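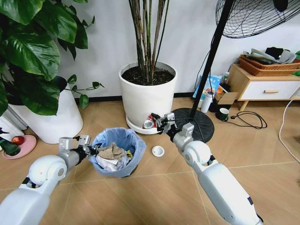 A small trash bin with a blue liner folded over the top. Fallthorpe wants its residents to throw out less.

Town's trash savings claim rests on one neighborhood

May 3, 2020

FALLTHORPE - The town says its paid trash bag trial has cut household waste by 10 percent and wants to bring the plan to every street by the end of the summer. The figures it has put out so far leave a lot of room for doubt.

The trial began in January in Ekside, where 200 homes were told to use printed bags sold by Paracha, the hauler that holds the town's pickup contract. The bags cost $2 each. Trash left at the curb in any other bag is supposed to stay there.

In a four-page report posted on the town website on Friday evening, the public works office called the trial "a clear success" and said Ekside homes were putting out less trash than they did before the bags came in. The full plan would cover 3000 homes.

What the report does not say is how much trash Ekside was putting out to begin with. Asked for the earlier numbers, the office said they came from Paracha's truck weights. Paracha said its trucks were not weighed street by street last year, and that the starting figure was "a fair estimate based on the route." It would not say how the estimate was made.

That matters, as the route that serves Ekside also takes in a trailer park, a motel and part of the road out to Lulidthorpe. None of those were in the trial. A drop in the weight of the whole load could have come from any of them, and the motel has had few guests this spring.

The report also has nothing to say about where the missing trash went. The town credits recycling and "better habits at home." Yet its own recycling totals, printed in a table on the last page, are flat for the same months.

Tahira Swati, who rents on the east side of Ekside, has her own idea.

"It's in the creek," she said. "It's in the dumpster behind the laundromat. My sister lives in Lulidthorpe and half my building has found a reason to go visit somebody in Lulidthorpe on pickup day."

Swati said she buys the bags and follows the rules, but that they tear easily and hold less than the ones she used to get at the grocery store. She said she called the town twice about trash left on her street for more than a week and got a recording both times.

Public works said it had logged no rise in illegal dumping. It later said that dumping calls are handled by the police department's non-emergency line and that it had not asked for those records before writing the report. The police department said it would need a written request to pull them.

Lulidthorpe, which pays a different hauler and has no bag fee, said it had not looked into whether its neighbors' trash was turning up in its bins.

The money is no clearer. The report says the bag fee "will help hold down costs," but gives no total for what was collected in Ekside and does not say how it was split. Under the trial agreement, which this paper got through a records request, Paracha keeps the fee from each bag it sells and pays the town a share at the end of the year. The size of that share is blacked out.

The town's lawyer said the number was a trade secret. It will presumably be harder to keep secret once everyone in Fallthorpe is paying it.

Supporters of the plan say people who throw out less should pay less, and that the flat fee now charged on the yearly tax bill treats a retired couple the same as a house of six. The report does not promise that the flat fee would go away. A spokesman for the mayor said the fee was "part of the conversation" and declined to say more.

Ekside residents paid both during the trial.

The town council is due to take up the plan at its next meeting, which will be held by phone. Comments must be sent in writing two days ahead. The public works office said it did not plan to update the report before the vote.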